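Häufige Fragen zu Social Media für kleine Betriebe

Stand: Februar 2018

Diese Seite sammelt, was uns Inhaberinnen und Inhaber kleiner Läden, Werkstätten und Praxen immer wieder fragen. Wir beraten solche Betriebe und leben zum Teil davon. Lesen Sie die Antworten entsprechend kritisch.

Muss mein Betrieb überhaupt auf Facebook sein?

Nein. Es gibt kein Gesetz dazu, und wer Ihnen erzählt, ohne Facebook-Seite seien Sie für Ihre Kundschaft unsichtbar, möchte Ihnen meistens etwas verkaufen. Prüfen Sie zuerst, woher Ihre Kunden kommen. Fragen Sie an der Kasse oder am Telefon nach, ein paar Wochen lang, und schreiben Sie die Antworten auf. Bei vielen Handwerksbetrieben steht dort am Ende »Empfehlung vom Nachbarn« und »Google«. Dann sind gepflegte Öffnungszeiten und eine erreichbare Telefonnummer die bessere Investition.

Aber die Konkurrenz ist doch auch dort.

Das mag sein. Haben Sie sich die Seite der Konkurrenz einmal richtig angesehen? Oft findet man ein Titelbild von vor drei Jahren, einen Weihnachtsgruß und eine unbeantwortete Frage nach den Preisen. So eine Seite schadet eher, als dass sie nützt. Dass jemand ein Profil besitzt, sagt nichts darüber aus, ob es ihm auch nur einen Auftrag gebracht hat.

Facebook hat im Januar angekündigt, Beiträge von Unternehmen seltener zu zeigen. Lohnt sich der Einstieg noch?

Angekündigt ist, dass Beiträge von Freunden und Familie im Newsfeed Vorrang bekommen sollen. Wie stark das kleine Seiten trifft, weiß derzeit außerhalb des Unternehmens kaum jemand, auch wenn schon reichlich Ratgeber dazu im Umlauf sind. Die unbezahlte Reichweite ist allerdings schon vorher gesunken. Eine von uns betreute Seite mit 215 Abonnenten erreicht mit einem gewöhnlichen Beitrag nur einen kleinen Teil davon. Wer damit rechnet, dass jeder Fan jeden Beitrag sieht, rechnet falsch.

Wie oft soll ich etwas veröffentlichen?

So oft, wie Sie etwas mitzuteilen haben. Die Regel »mindestens einmal täglich« taucht in jedem zweiten Leitfaden auf, eine nachvollziehbare Begründung haben wir dort selten gefunden. Ein Beitrag in der Woche, den Sie auch in einem stressigen Monat durchhalten, ist besser als ein furioser Start mit anschließendem Schweigen. Kalendersprüche und den »Tag des Butterbrots« können Sie getrost auslassen, sofern Sie keine Bäckerei betreiben.

Was soll ich denn fotografieren? Bei uns passiert nichts.

Das hören wir fast in jedem Erstgespräch. Gemeint ist meist, dass nichts Spektakuläres passiert. Muss es auch nicht. Handgriffe aus dem Alltag werden nach unserer Beobachtung mindestens so oft angeklickt wie das gestellte Teamfoto vor der Hecke. Ein Motiv, das jeder von zu Hause kennt, genügt völlig. Achten Sie auf Licht und darauf, dass man auf dem kleinen Bildschirm erkennt, worum es geht.
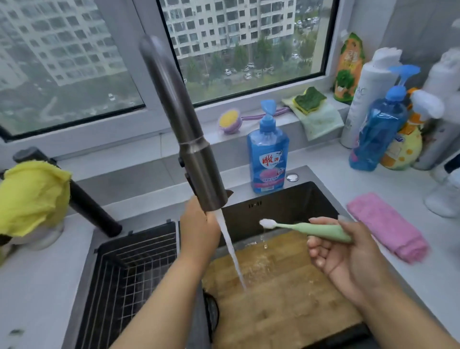 Alltagsmotiv am Spülbecken: Wasserstrahl, Holzbrett, Zahnbürste.

Vor gekauften Agenturbildern raten wir ab. Die lachende Dame mit dem Headset hat Ihre Kundschaft schon auf den Seiten von drei Versicherungen gesehen. Wenn Sie Fotos aus dem Netz übernehmen, klären Sie vorher die Rechte. »Stand bei Google« ist keine Lizenz, und eine Abmahnung kostet mehr als ein Fotograf für einen halben Tag.

Wie viele Hashtags gehören unter ein Instagram-Bild?

Instagram lässt bis zu 30 zu. Daraus folgt nicht, dass man sie alle braucht. Wir nehmen bei unseren eigenen Beiträgen 5 oder 6, davon mindestens einen mit Ortsbezug. Ob das besser funktioniert als zwölf, können wir Ihnen nicht beweisen. Wer behauptet, die exakte Zahl zu kennen, soll bitte seine Daten zeigen. Allgemeine Schlagwörter wie #love bringen einem Schuhmacher in einer Kleinstadt jedenfalls Herzchen aus aller Welt und keine Absätze zum Reparieren.

Soll ich Follower kaufen?

Nein. Die Konten kaufen nichts, sie kommentieren nichts Brauchbares und verderben Ihnen die Statistik. Es fällt außerdem auf, wenn ein Blumenladen über Nacht Anhänger auf drei Kontinenten gewinnt. Das Gleiche gilt für Dienste, die automatisch Konten abonnieren und wieder entfernen. Sie verstoßen gegen die Nutzungsbedingungen, und den Ärger bei einer Sperre haben Sie, nicht der Anbieter.

Ich will mein Logo auf mehreren Plattformen gleichzeitig pflegen. Welche Programme taugen dafür?

Wir haben uns drei Planungswerkzeuge näher angesehen: Nivell, Clanda und Kodikara. Alle können Beiträge vorbereiten und zeitversetzt veröffentlichen. Unsere Eindrücke, ohne Anspruch auf Vollständigkeit:

Nivell ist übersichtlich, die Auswertung bleibt aber dünn. Für einen Betrieb mit einem einzigen Profil reicht es.

Clanda verspricht die »perfekte Uhrzeit« für jeden Beitrag. Bei unserem Testkonto wechselte die Empfehlung ständig. Wie sie berechnet wird, wollte uns der Support nicht sagen. Wir haben die Funktion abgeschaltet und keinen Unterschied bemerkt.

Kodikara kann am meisten und verlangt dafür die längste Einarbeitung. Für größere Teams mag das passen. Alleine im Laden werden Sie die Hälfte der Menüs nie öffnen.

Facebook-Seiten haben eine eigene Planungsfunktion, und die kostet nichts. Probieren Sie die zuerst aus.

Wie viel Geld sollte ich für bezahlte Anzeigen einplanen?

Zum Ausprobieren genügen 200 Euro. Legen Sie vorher fest, woran Sie den Erfolg messen: Anrufe, Buchungen, eingelöste Gutscheine. Ein »Gefällt mir« bezahlt keine Miete. Begrenzen Sie die Anzeige auf den Umkreis, aus dem tatsächlich jemand zu Ihnen fährt. Und klicken Sie nicht reflexhaft auf »Beitrag bewerben«, nur weil der Knopf unter jedem Beitrag auftaucht. Im Werbeanzeigenmanager haben Sie deutlich mehr Einfluss darauf, wer die Anzeige sieht.

Eine Agentur garantiert mir Platz eins und »viralen Erfolg«. Kann das stimmen?

Lassen Sie sich die Garantie schriftlich geben, mit Definition von »viral« und mit Rückzahlung im Fall des Scheiterns. Meistens ist das Gespräch dann rasch beendet. Fragen Sie auch nach der Vertragslaufzeit und danach, auf wessen Namen die Konten eingerichtet werden. Wir kennen Betriebe, die nach der Kündigung nicht mehr an ihre eigene Seite kamen.

Brauche ich ein Impressum?

Für geschäftlich genutzte Profile: ja, auch auf Facebook und Instagram. Ein gut erkennbarer Link auf das Impressum Ihrer Website wird in der Regel als ausreichend angesehen. Im Mai kommt zudem die Datenschutz-Grundverordnung. Wir sind keine Anwälte und werden Ihnen dazu keine Mustertexte schicken. Lassen Sie das von jemandem prüfen, der dafür haftet.

Was mache ich bei einer schlechten Bewertung?

Einmal tief durchatmen und sachlich antworten, am besten am nächsten Tag. Ist die Kritik berechtigt, sagen Sie das und nennen Sie eine Lösung. Ist sie erfunden, können Sie die Bewertung melden; rechnen Sie aber nicht mit einer schnellen Reaktion. Bitte lassen Sie Ihre Verwandtschaft keine Fünf-Sterne-Texte schreiben. Das liest man nach zwei Sätzen heraus.

Bieten Sie auch Kurse an?

Ja, unter dem Namen Brundalis, als Abendkurs in kleinen Gruppen. Im Kurs richten wir nichts ein, was Sie hinterher nicht alleine bedienen können. Sollte sich herausstellen, dass Sie gar kein Profil brauchen, sagen wir Ihnen das auch. Die Kursgebühr behalten wir trotzdem.

Ihre Frage fehlt? Schreiben Sie uns über das Kontaktformular. Anfragen nach »garantierter Reichweite« beantworten wir mit einem Link auf diese Seite.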